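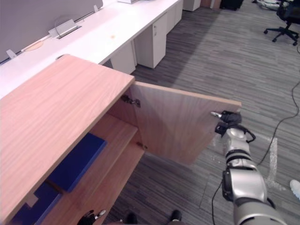
Figure 1. Wooden cabinet with an inside shelf, door open.

Do People Really Use the Storage They Buy?
Final report, Prapai Siriwan
Project advisor: Shirley MacPherson

1. Why I picked this

Furniture ads keep telling us that a bigger cabinet means a tidier home. Vevine and Liro, the two stores nearest campus, both say something like it on their shelf tags. I wanted to see if there was anything behind the claim. I doubted it going in, and the reader should know that.

2. What I did

I asked 20 households in the Robichaud apartments to keep a storage diary for 2 weeks in June. Each time they opened a cabinet or closet they wrote down what they took out or put away. At the end they marked which shelves had not been touched at all. I also asked how tidy they thought their home was, before and after.

3. Results

The untouched shelves were mostly the high ones and the ones behind other things. In 70 percent of the homes at least one full shelf was never used during the diary period. People with more cabinets did not rate their homes as tidier. Several said they had forgotten what was in the back.

Two households dropped the diary after a few days. I kept their tidiness scores from the start but left them out of everything else, so the 70 percent is based on the ones who finished.

4. Problems

I don't trust the tidiness scores much. People rate their own homes in strange ways, and a few changed their answer while I was standing there. Writing down every trip to the closet probably also changes how often you go. Two weeks in early summer says nothing about winter coats or holiday boxes, so an untouched shelf may be doing its job.

I used the Zirkudo survey app because the class had it. It lost some time stamps, and I dropped my plan to compare mornings with evenings.

5. What can be said

The diaries don't support the store claim, but they are too few to sink it either. A fair test would follow the same homes for a year and have an outsider do the rating. Until someone does that, I would measure what I own before buying another cabinet.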